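Sorting a Small Kitchen: How People Decide Where Things Belong
Project report, Introduction to Household Design
Group 4, report written by Beca Prydderch

1. Why we chose this topic

In our first meeting we wanted to study big kitchens, but none of us has a big kitchen. We share small ones. So our question became smaller too: when a person has only one table and a few things on it, which things do they put together, and why?

We did the work in June in the practice room of the Mendine building. We invited 28 participants, all students. Each person came alone and had 11 minutes for the task.

2. The table and the things

We used a white table and kept it the same for all sessions. The set mixes kitchen items with pretend food. We took pretend food because real fruit changes color after some hours, and then the later participants would see a different table than the first ones. There is a green colander, a green cup, a plate, a ketchup bottle, a banana and a piece of orange, with some smaller pieces.
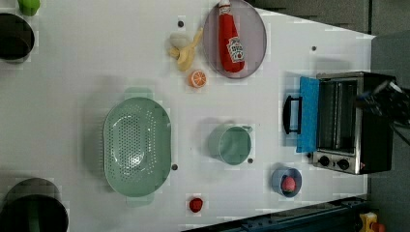
The instruction was one sentence: "Please tidy this table as if you will cook here later." We did not say what kind of meal. Two participants asked about it and we answered that they can decide by themselves.

3. What we expected

Before the sessions, I wrote that most people would sort by type, which means food with food and dishes with dishes. Daker, the other theory in our course reader, says that people sort by use, so the colander would go to the fruit because fruit must be washed. A third possibility was sorting by color. I did not take this one very seriously at the beginning.

4. Results

Sorting by use was the most common, with 20 participants. They put the fruit in the colander and left the ketchup either on the plate or beside it. The other eight were divided between type and color. Those who sorted by color liked to keep the colander and the cup together, and one of them told us that these two "look like one family".
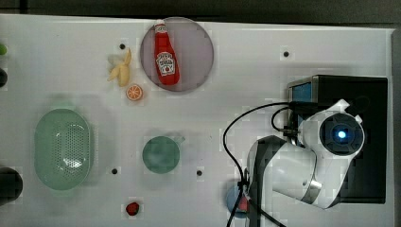

The ketchup was the most difficult object. It is food, but it is also a container, and in a real kitchen it stands in the refrigerator or on the table. Several participants moved it more than one time. We had no good category for this in our notes, so we added a column called "moved again". In total we wrote down 443 moves, and the bottle has a larger part of them than I expected.

5. Problems

Our time limit was too long. Many participants finished early and then started to change things only because they still had time. Also, all participants were students, and an older person with a family may sort in another way. For a second round we would shorten the task and add cutlery.

The full table of moves is in the appendix, together with the consent form.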